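Matériovigilance : questions fréquentes

Mise à jour : 06/03/2020

Qui doit signaler un incident ?
Tout professionnel de santé ou établissement utilisateur qui constate un incident grave, ou un risque d'incident grave, mettant en cause un dispositif médical. Le patient peut également déclarer.

Quelles informations fournir ?
La dénomination commerciale, la référence, le numéro de lot ou de série, la date de survenue et les conséquences cliniques. Le formulaire Josis comporte 22 champs ; ceux marqués d'un astérisque sont obligatoires.

Faut-il conserver le dispositif ?
Oui. Il est isolé, étiqueté et tenu à la disposition du fabricant. Ne pas le nettoyer sans instruction écrite.
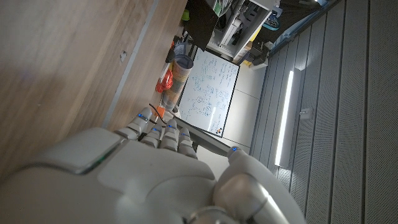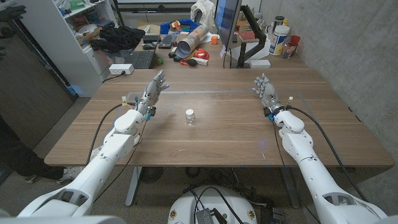

Mains robotisées à plusieurs doigts, coque blanche.

Le signalement vaut-il reconnaissance de responsabilité ?
Non. La déclaration est enregistrée sans préjuger de l'origine du défaut.

Combien de déclarations le portail Wasbridge a-t-il reçues ?
2 918 sur le dernier exercice, dont 88 ont donné lieu à un rappel de lot.

Existe-t-il une limite de saisie ?
Le champ « Description des faits » accepte 3 000 caractères. Au-delà, joindre un document PDF.

Comment suivre un dossier ?
Saisir le numéro d'accusé de réception dans la rubrique « Suivi ». Les dossiers antérieurs à la migration restent consultables sur l'ancien serveur Bengate jusqu'à fin mars.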